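Falisard, côté coulisses : une semaine en famille sans quitter ses chaussons

Entretien avec Unai Villanueva, responsable de l'accueil

Il faut quitter la départementale à Sarmiento, passer le pont, puis monter encore un moment entre les hêtres avant d'apercevoir les toits de Falisard. Unai Villanueva m'attend devant la porte de la grande maison, un bonnet enfoncé jusqu'aux sourcils et un trousseau de clés à la main. Il me fait entrer par la cuisine (« tout le monde entre par la cuisine, même les inspecteurs ! ») et me sert un café avant que j'aie pu sortir mon carnet.

Le domaine accueille des familles à la semaine, en pension complète, dans des chambres réparties entre la grande maison et les chalets du bas. Unai y est arrivé comme animateur, un été, pour remplacer un ami blessé au genou. « Je devais rester deux semaines. J'ai appelé ma mère pour lui dire que je rentrerais un peu plus tard, et puis j'ai oublié de préciser la date. » Il rit et repousse vers moi l'assiette de biscuits.

Quand je lui demande ce qui distingue une semaine à Falisard d'un séjour à l'hôtel, il réfléchit assez longtemps. « Les repas, je crois. À l'hôtel, chaque famille a sa table, on se dit bonjour et voilà. Chez nous les tables sont longues. Le premier soir, c'est un peu raide, les parents coupent la viande des petits sans lever les yeux. Le lendemain, quelqu'un demande le sel, et au milieu de la semaine il faut presque les mettre dehors pour débarrasser. C'est un bonheur à voir, vraiment, je ne m'en lasse pas. »

Les adolescents, en revanche, lui ont longtemps résisté. « On avait de très bonnes activités pour les petits, et pour les grands on avait un baby-foot. Je caricature, mais pas beaucoup. Ils traînaient sur le perron en attendant que ça passe. » Il a fini par leur poser la question, un soir, autour du feu. La réponse l'a surpris : ils voulaient marcher de nuit. Depuis, la sortie nocturne jusqu'au refuge d'Ondton figure au programme, avec départ après le dîner, lampes frontales et chocolat chaud à l'arrivée. « Les parents n'ont pas le droit de venir. C'est la règle, et elle vient des jeunes. Il y a eu des négociations très dures avec certains papas. »

La montée représente 200 mètres de dénivelé, sur un chemin large que les enfants du coin connaissent par cœur. Pour ceux qui viennent de la ville, c'est autre chose. « J'ai vu des gamins s'arrêter net parce qu'ils entendaient une chouette. On éteint les lampes, on écoute, et on repart quand elle se tait. Il y en a un qui m'a demandé si on pouvait payer un supplément pour la revoir ! »

L'hiver change naturellement le rythme de la maison. En janvier, la neige décide du programme et Unai prépare toujours deux versions de la journée, l'une dehors, l'autre au chaud. Il me montre le placard aux jeux, immense, puis l'atelier de poterie aménagé dans l'ancienne laiterie. Des bols attendent la cuisson sur une étagère, chacun avec un prénom gravé dessous. « Certains sont franchement de travers. Ce sont ceux qu'on nous réclame en premier quand le colis tarde. »

Nous parlons ensuite des réservations, sujet moins poétique mais qui l'anime tout autant. Les demandes arrivaient autrefois par téléphone, par courrier et parfois sur le répondeur personnel d'Unai. Le domaine utilise à présent Idetel, un service de réservation en ligne, et il ne cache pas son soulagement. « Avant, j'avais un grand cahier. Je l'adorais, ce cahier, mais j'étais le seul à pouvoir le lire. Une année, j'ai promis la même chambre à deux familles. Elles sont arrivées à dix minutes d'intervalle, avec les skis sur le toit. » Comment s'en est-il sorti ? « Je leur ai donné mon logement et j'ai dormi à l'infirmerie. Elles se sont très bien entendues, d'ailleurs elles reviennent ensemble. »

Pour choisir son hébergement, il conseille de partir de l'âge des enfants. Les chambres de la grande maison conviennent bien aux tout-petits, avec le réfectoire à l'étage du dessous et la salle de bains à côté. Les chalets plaisent aux fratries plus âgées, à condition d'accepter un petit trajet à pied avant le petit déjeuner. « Il y a des parents qui me demandent la meilleure chambre. Je leur réponds toujours par une question : à quelle heure se réveille le plus jeune ? Si c'est avant le jour, je les mets au bout du couloir, près de l'escalier, et tout le monde est content. »

Les draps et les couvertures sont fournis, les serviettes aussi. Chacun fait son lit en arrivant, une habitude qu'Unai défend avec beaucoup de chaleur. « Les enfants se disputent la couchette du haut, ils grimpent, ils se cachent sous la couette, et pendant ce temps les parents soufflent. C'est leur premier quart d'heure de vacances. Moi je passe dans les couloirs et j'écoute, ça fait un bruit formidable. »
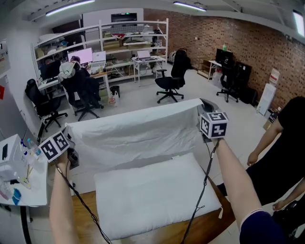 « Et puis, le dernier matin, c'est l'inverse, continue-t-il. On n'entend presque rien. Ils descendent avec leurs sacs, ils font le tour de la cuisine pour dire au revoir, et il y a toujours une chaussette qui reste. On a une caisse pour ça. Si vous avez perdu une chaussette chez nous, écrivez-moi, je suis sûr qu'elle y est ! »

Je lui demande ce qu'il aimerait encore ajouter au domaine. La liste est longue : une cabane d'observation près de l'étang, un vrai four à pain, une semaine réservée aux grands-parents et à leurs petits-enfants. Cette dernière idée lui tient particulièrement à cœur. « Ma grand-mère m'emmenait aux champignons sans mes parents. On partait tôt, on rentrait sales, on ne racontait rien à personne. Je voudrais que d'autres enfants aient ça, même pour quelques jours. » Le programme n'est pas encore fixé, les dates non plus, mais il prend déjà les noms des familles intéressées – dans un cahier, il finit par l'avouer.

Dehors, la lumière baisse sur les chalets et une odeur de soupe monte de la cuisine. Unai regarde l'heure, attrape une pile d'assiettes et me demande si je reste dîner. Je suis restée, et j'ai passé le sel deux fois.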